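Section 3: Setting Up Your Resting Heart Rate Baseline

Before the Lidelent band can tell you anything about your fitness, it needs to know what normal looks like for you. The quick-start card says this happens automatically. It does, after a fashion, but the number you get is often too high, and every score after that leans on it. Do it by hand instead.

What you need
A charged band, the Kobzar app on your phone, and 9 mornings in which you don't have to leap out of bed.

3.1 Fitting the band

1. Wear the band on the wrist you write with least, one finger's width above the wrist bone.
2. Tighten until it stays put when you shake your arm. If it leaves a deep mark after ten minutes, let it out a notch.
3. Wipe the back of the sensor. Sunscreen is the usual culprit when readings jump around.

Note: Tattoos under the sensor can throw off the reading. The app has a "dark skin or ink" setting that is supposed to correct for this. We have seen it help some people and do nothing for others, so check against a pulse taken by hand.

3.2 Taking the readings

1. Open the app and go to Profile, then Baseline, then Manual.
2. Turn off Smart Baseline. The app will warn you that accuracy may suffer. Tap Continue.
3. When you wake up, stay lying down. Don't check messages first.
4. Press Start and breathe as you usually would until the band buzzes. This takes roughly 3 minutes.
5. Save the reading, even if you don't like it. Throwing out the ones that look bad is how people end up with a flattering baseline and a useless training plan.
6. Repeat on each of the remaining mornings. They don't have to be back to back.

Caution: Skip any morning when you have a fever, slept badly, or had more than a drink or two the night before. If your resting pulse is much faster or slower than usual for you and you feel dizzy or short of breath, stop using this guide and call your doctor.

3.3 Checking the result

1. Sit quietly, find your pulse at the wrist, and count for a full minute.
2. Compare your count with the live reading on the band. A gap of a beat or two is fine.
3. If the gap is bigger, move the band up slightly and try again. Still off? Restart it and repeat 3.1.
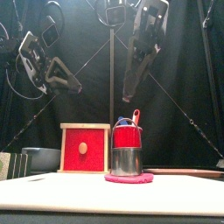 Fig. 3. Two arms over a white tabletop, dark backdrop.

3.4 What to do with the number

Once the baseline is saved, the app will offer you a Vitality Age. Rebecca Barbieri, who edits these guides, got 35 one morning and a very different answer the next, with no change in her habits. Treat it as decoration.

The baseline itself is more useful. Look at it once a month — daily swings mostly reflect sleep, stress, and coffee — and see whether it drifts over a season of regular exercise. A slow drop may mean you are getting fitter. It may also mean the room was cooler or you were better rested, and the band can't tell which.

Note: If you move to a new band, don't import the old baseline. Start again at 3.1.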